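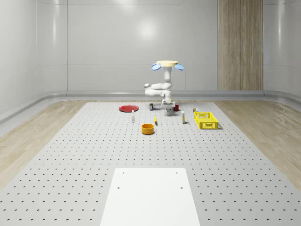 Tips for practising kitchen jobs in the Fultis arm simulator

I've had the Fultis home licence for 3 months now and I'm still finding things to love about it (the lighting alone!). If you're planning to put an arm on your own bench, spend your evenings in the simulator first. Some pointers from my notes:

Start with the cup and the bowl. They're forgiving shapes, and you'll learn how the gripper likes to come down on a rim before you try anything tall.

Leave the bottles for week two. Narrow things want a slow approach from the side, and the default speed is much too keen. I drop mine to the lowest setting and bring it up bit by bit.

Plates are tricky! Slide the plate to the edge of the table and pinch it there. Marlies Eder put me on to this in the Lorgate forum and it saved me a whole weekend of swearing.

For a tidying-up routine, put the basket down first and lock its position, then scatter everything else. Otherwise it creeps a little every time the arm brushes it, and your saved moves go off.

Use the holes in the tabletop as your grid. Matching them to a pegboard at home makes measuring up so much easier.

Save under a new name before you change colours or sizes. My longest run was 1,053 pick-ups and I wrote over it, so learn from me.

The one grumble is the manual, which is thin on grip force. The Sýkora add-on pack has a far better chapter on it, and you can read that free on their site.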